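Stundale Trail Pass review: one card for the whole valley

2021-07-13

We picked up the Stundale Trail Pass on our last trip and I have been telling everyone about it ever since, so it's time I wrote it down properly. If you're planning a few days in the valley and you like to wander without a fixed plan, this little card is a joy!

The pass launched in May and covers the old tram, the lake ferry, the two ridge buses and entry to most of the historic sites between Grosari and Cikholm. You pay 80 for an adult, load it at any station kiosk, and it's good for a full week. I was expecting the usual tourist card where half the good stuff is "discounted" and you still end up digging for coins at every gate. Nope! We tapped in at the castle, the mill, the salt museum and the ferry dock, and the only thing we paid extra for was lunch (more on that below, because the lunch was wonderful).

The route itself is the real star. Signs along the way are clear and in plain language, with walking times that a normal person can hit, and the audio stops are short enough that kids don't drift off. My favorite stretch is the one above Grosari, where you leave the tram at the upper stop and follow the old mule path down through the orchards. Go early if you can. By noon the tour groups come through, and the path is narrow in places.

We based ourselves at the Lindqvist guesthouse, a short walk from the ferry, and had a self-catering room with a proper kitchen corner.

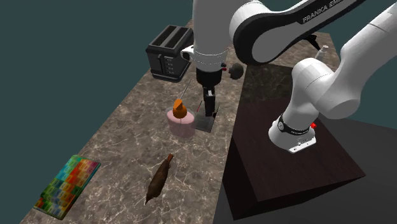 Robot arm above the marble countertop.

Breakfast isn't included at Lindqvist, but the bakery next door opens at first light and pass holders get coffee for free, which we took full advantage of (twice a day, sorry bakery). The beds are firm, the windows open wide and you can hear the ferry bell in the morning. I loved that, my other half a bit less.

Now, a few grumbles. The printed map that comes with the pass is tiny, and the Cikholm side is squeezed into one corner, so download the big version before you go. The last ridge bus leaves earlier than you'd think, and we missed it once and had a long walk down. There are 500 steps up to the Cikholm watchtower and no bench until the very top. And the deluxe pass at 449, with the private guide and the evening boat dinner, is hard to justify unless you're celebrating something.

Lunch! The ferry café at Cikholm gives you 20 percent off with the card, and the smoked trout with dill potatoes is the best thing I ate all week. Get a table on the lake side and order the plum cake before it runs out.

Would I buy the pass again? In a heartbeat. We're already looking at going back for the apple harvest.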